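4. Setting up the Cukholm table

The Cukholm has a square marble top, dark brown with white and grey veining. The brochure calls it care-free. We have yet to meet a stone that is, so please read this section before putting anything down on it.

4.1 Placing and levelling

1. Choose a firm floor. Carpet will do if it is thin, whatever the shop told you.
2. Lower the table into place with 2 people. Do not drag it.
3. Turn each foot until the top sits level, then check again after 10 minutes. The feet are said to lock themselves. Tighten the ring by hand all the same.

CAUTION: Never lift the table by the marble. It weighs more than you would like.

4.2 Laying out small items

1. Wipe the top with a damp cloth, then a dry one.
2. Put small pieces down flat and slide nothing.
3. Keep printed packets label up. Red shows up well against the brown – small black pieces are easier to lose, so leave a clear space between them. 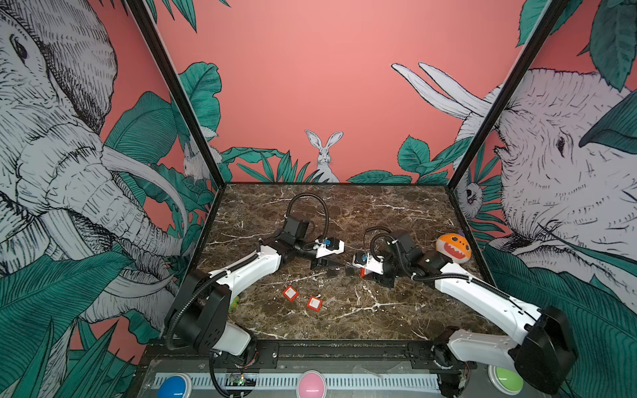 Fig. 11. Two black blocks and two red packets with white labels, set out on the marble top.

4. When you have finished, lift each item straight up and wipe the top again.

Note: Some owners like to square everything up with the edge. It looks tidy and makes no difference to the stone.

4.3 Painted surrounds

Jungle panels with elephants and rabbits on coral pink are sold as wipeable. Try a corner first, with plain water.

4.4 Stains and sealing

Sullus stone sealer is supplied in the box. The label promises a full year of protection; we would test it sooner. Leave a drop of water on the top for 11 minutes. If it leaves a dark mark, seal again.

Do not use Borirent spray on marble, even the bottle marked "all surfaces". Vinegar and lemon juice are worse. For old marks, see the Rainer polishing kit in section 6 – it helps with dull patches, less so with scratches.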